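Course Handout 6: Reading a Product Offer – The Iltico Kitchen Service Kit
Applied Automation for Facilities Staff 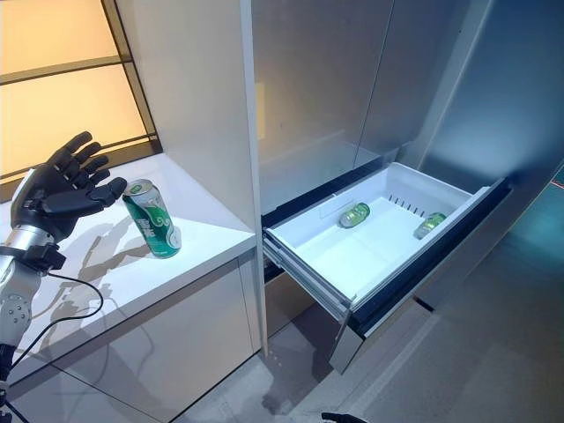
Iltico sells its kitchen service kit to offices and small hotels that want drinks put away and handed out without a person standing by. This handout uses the kit as our case for the unit on product review. Students should read it with the offer sheet from Unit 5 beside them. The whole job comes down to moving one small thing from one place to another, many times a day. A green can standing on a white countertop, with an open five-fingered hand next to it and a freezer drawer pulled out nearby, is the kind of task the kit is sold for. Two more cans are lying on their sides in the drawer bin. Each of those details matters to the review, and we will come back to them in sections 3 and 4.

1. What is in the offer

The offer has three parts, and they are priced separately.

Hardware. One arm and hand unit, a base, a control box and a stop button on a cable. The buyer supplies the counter, the refrigerator and the power outlet. Iltico does not sell or change kitchen furniture.

Setup. A technician comes to the site, measures the counter and the drawers, and teaches the unit the positions it will use. The offer sheet allows for 2 visits. A third visit is charged.

Service plan. Monthly, with software updates, phone support and a replacement hand if the first one fails in normal use. The plan is optional in the first year and required after that if the buyer wants to keep the warranty.

The monthly plan is quoted at 143 and the setup at 2728, both before tax. The hardware price is given only on request. For the class exercise, leave the hardware line blank and compare the other two lines across vendors.

2. The vendors in this unit

We look at three offers. Iltico sells the full kit with a hand that has fingers. Brellora sells an arm with a two-jaw gripper and a set of swap-on tips. Stutis does not sell hardware at all. It rents a complete station by the month and takes it back at the end of the term.

These are three different kinds of deal, and a common mistake in past assignments was to put the monthly numbers side by side and pick the smallest. The Stutis figure includes the machine. The Iltico figure does not. Write down what each figure covers before you compare anything.

3. Hand or gripper

A can is an easy shape. It is round, it is stiff when full, and it has the same width over most of its height. A two-jaw gripper can hold it well. The question for the buyer is what else will be on the counter in a normal week.

Points in favor of a fingered hand:

It can take hold of a drawer handle, a cup or a bag without a tool change.
It can adjust to an object that is turned or tilted.
It can fit into a kitchen built for people, with the handles left as they are.

Points against:

More joints, so more parts to wear out.
Higher cost to replace.
Longer setup, as each grasp has to be checked by the technician.
Harder to clean. Ask for the cleaning instructions in writing.

Tall, slim cans need separate attention. A slim can has a small base for its height and is easier to knock over than a standard can. When the thumb comes in close to a standing can before the fingers close, a small position error can push the can instead of holding it. In a site test, ask to see the approach at normal working speed. Vendors often run demonstrations slower than the unit will run in use.

Note also whether the object is upright or lying down. Taking a standing can from a counter and taking a can on its side from the bottom of a bin are two separate grasps. The first can be made from the side. The second usually has to be made from above, with the walls of the bin limiting how far the hand can turn. An offer that says "handles beverage cans" should say which of the two it means. The Iltico sheet lists both, under separate lines. The Brellora sheet has one line and does not say.

4. The drawer problem

Pull-out drawers cause more failed site tests than anything else in our file. The reasons are simple and can be checked with a tape measure.

Travel. How far does the drawer come out? If it stops short, the back of the bin stays under the cabinet or the shelf above and the hand cannot come down on it.

Depth. The arm has to reach down past the counter edge and into the bin. Measure from the top of the counter to the floor of the bin and compare it with the reach figure on the sheet.

Side walls. Many bins have sloped walls. A can lying against a sloped wall leaves less room for a finger on that side than one in the middle of the bin.

Free movement. An empty drawer on good slides may roll when it is bumped. Ask whether the unit holds the drawer, checks its position again before each move, or assumes it has stayed where it was. This should be in the answers you collect from the vendor. If it is missing, mark it as open.

Who opens it. Some services only work with a drawer a person has already opened. This is a fair way to sell the product if the sheet says so. Check the wording for "open" and "opened" and do not guess.

5. Surfaces, light and cables

Glossy counters and steel doors reflect light. A camera that finds objects by their outline can be confused by a reflection or by the shadow of the arm itself. Setup should be done with the lights as they will be during use. If the room has a bright panel or window near the work area, the technician should test with it on and off. Iltico puts this in its setup list. Stutis asks the customer to provide "normal room light", and in your review you should ask what that means.

Cables are a practical matter. Note any cable that hangs free from the arm or crosses the front of a counter. Ask whether it can catch on a drawer when the drawer slides out, and whether it has enough slack for the full reach. A cable that is fine for the counter job may be too short or too loose for the drawer job.

6. The site test

For the review you will use the same test for all three vendors. It was written for this course after work at the Bălan site, a small staff kitchen with one counter and one large refrigerator.

Part A. One can upright on the counter. The unit picks it up, moves it to the open drawer and puts it in the bin.
Part B. One can on its side in the bin. The unit picks it up and stands it on the counter.
Part C. Same as Part A, with two cans already in the bin.
Part D. Same as Part B, with the can against the side wall.

Run 200 moves in total, split evenly over the four parts. Record each move as done, done with help, or failed. "Done with help" covers any case in which a person touched the can, the drawer or the unit. Do not leave these out of the table and do not count them as done.

Record the time for each part as well, starting when the arm begins to move and stopping when it is clear of the can. Do not stop the clock when the can is released – the arm may need several more seconds to back out of the bin, and the next move cannot begin until it has.

Dents should be written down too. A can that arrives in the right place with a crushed side is recorded as failed in this course, though some vendors count it as done. If your numbers differ from the vendor's, look at this first.

7. Service terms to check

Read the full terms, including the part on food areas. Look for the following and copy the exact wording into your review.

Response time when the unit stops, and whether it runs on weekends.
Who pays for shipping when a hand is replaced.
Whether moving the refrigerator counts as a new setup.
What data the cameras keep and for how long.
How much notice is needed to end the plan.

Moving the refrigerator is the one students miss. With Iltico, any change to the position of a taught drawer is treated as a new setup, at the full setup price. With Brellora the customer can teach the new position using the control box, after a short training session. Stutis includes one move per term.

8. Assignment

Write a review of two to three pages for a buyer who has one kitchen, one counter and one refrigerator with a pull-out freezer drawer. Choose one of the three offers or advise against all of them. Attach your comparison table and a list of the open questions you would send to the vendor. Prices should be shown for the first year and the second year separately.

Reviews are due before the July lab session. Bring a printed copy of the table, and keep the offer sheets for Handout 7.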